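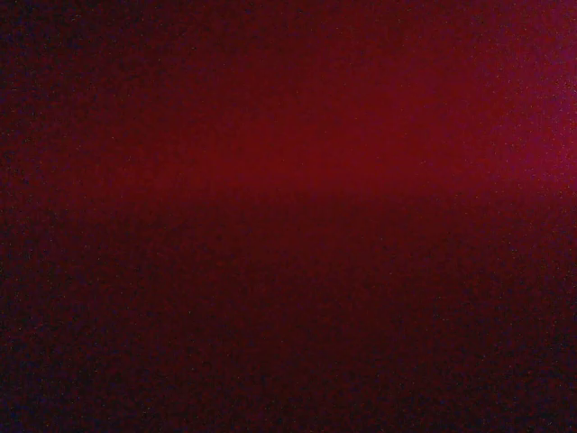
Ticket: Premovia label printing, Dendham stockroom
Opened: 2024-11-08
Raised by: Amna Satti
Priority: normal
Status: closed

Problem as reported
Address labels sent from Premovia come out with the last line missing. The postcode is on the last line, so the carrier won't take the parcels. Packing slips from the same screen are fine. We have a batch of 600 parcels to get out and are writing postcodes on by hand for now.

First reply from support
Please confirm which label size is chosen under Print settings, and whether the Usmont site has the same fault. Please also print the test label from the printer's own menu, with the computer unplugged from it.

Amna Satti
Size is set to Large. Usmont prints the same orders with no trouble. The test label from the menu is complete, border and all, so I don't think it is the print head. I cleaned it anyway and put a new roll in. No change.

Support
Thank you. Please try the following in order and stop if one of them works.
Turn the printer off, hold the feed button and turn it back on. Let go when it starts feeding.
Delete the printer from the computer and add it again.
Print one label to a file and attach it here.

Amna Satti
Feed button – it fed four blanks and stopped where it should. Label still short. Deleted and added the printer, same result. File attached. The postcode is in the file, so it is being lost after that.

Support
The file is the right height. The printer is getting it and stopping early. Can you open the driver page called Stock and tell us what it says for Length and Offset?

Amna Satti
Length is the same as Usmont. Offset says 40 here and 2 at Usmont. I haven't changed it and didn't know the page existed.

Support
That is the cause. The offset moves the whole label down, and anything past the bottom edge is dropped. Packing slips go to a different printer, so they are not affected. Please set it to 2, save, and restart the print service.

Amna Satti
Done. First label had the postcode but was still a bit low. Restarted the service a second time and the next one was right. Ran the rest of the Arruda orders through and all of them are complete.

Can you tell me if an update will put it back? We have 2,000 labels to print for the next mailing and I would like to know beforehand.

Support
Updates keep the saved value. Adding the printer again does not – it loads the driver's default, so check the Stock page if you ever have to do that. The value was already wrong before you re-added it, and the log for this computer only goes back to May, so we can't say when it was first changed.

Amna Satti
Fine. I have written the setting on the inside of the printer lid. You can close this.

Closed by support.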